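Magazine > Road > Features

The long way around Skotholm

Ashraf Fahmy had been dropped twice before the race reached the coast. The first time was on the cobbled rise out of the harbor, when a rider in front of him unclipped and he had to put a foot down. The second was in the crosswinds after the lighthouse, where the group split into three and he found himself in the last one with 214 kilometers on his computer and a climb still to come.

He finished 15th. It was his best result of the season, and he was annoyed about it for a week.

"I had the legs for the front group," he says. "I was just in the wrong place when it went. You can't ride back across a gap in that wind on your own. I tried it for two minutes and gave up."

Fahmy rides for Erkano, a small team that enters Skotholm every August with modest hopes. The budget covers one bus and two cars. On race day the second car carries spare wheels and whoever is handing up bottles. The riders pack their own food the night before, usually on whatever table the hotel will let them use.

Eating is a large part of the job in a race this long. Fahmy takes solid food for the first three hours and switches to gels and drink mix after that. He has changed the plan several times over the years, most of all for spring races that fall during Ramadan, when he sits down with the team doctor and they work out which days he will start and which he will train lightly at home.

"People ask if it's hard," he says. "Some of it is. The training is fine if you move it to the evening. Sleep is the problem."
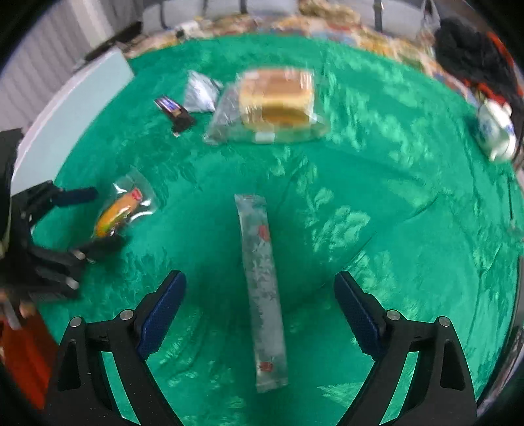 Where the race is won

The decisive stretch at Skotholm is the Flandden, a climb of just over a mile that the riders tackle twice. The average grade is gentle. The middle section isn't, with ramps of up to 20 percent on a road barely wide enough for a car. Anyone further back than the first few rows at the bottom will be held up by the riders ahead.

Hemant Mishra, who directs Erkano from the first car, makes his riders look at the approach the day before. There is a roundabout, a left turn past a gas station and then a narrow bridge. He wants them at the front by the roundabout. Last year only one of his six made it.

"They all know where they need to be," Mishra says. "So does every other team. The road is the same width for everybody."

He moved Fahmy into a protected role over the winter. That means a teammate will stay with him through the windy section and give up a wheel if he needs one. Fahmy spent most of his career doing that work for others, and he says he still catches himself looking around to see who needs a bottle.

The new role has changed his training as well. He does fewer long, steady rides and more short efforts on a hill near his home, usually at the end of a session when he is already tired. Mishra reads the numbers each evening and calls if something looks off.

Neither of them will name a target for this year. Fahmy would like to be in the front group when the Flandden starts for the second time. After that, he says, he will see who is left.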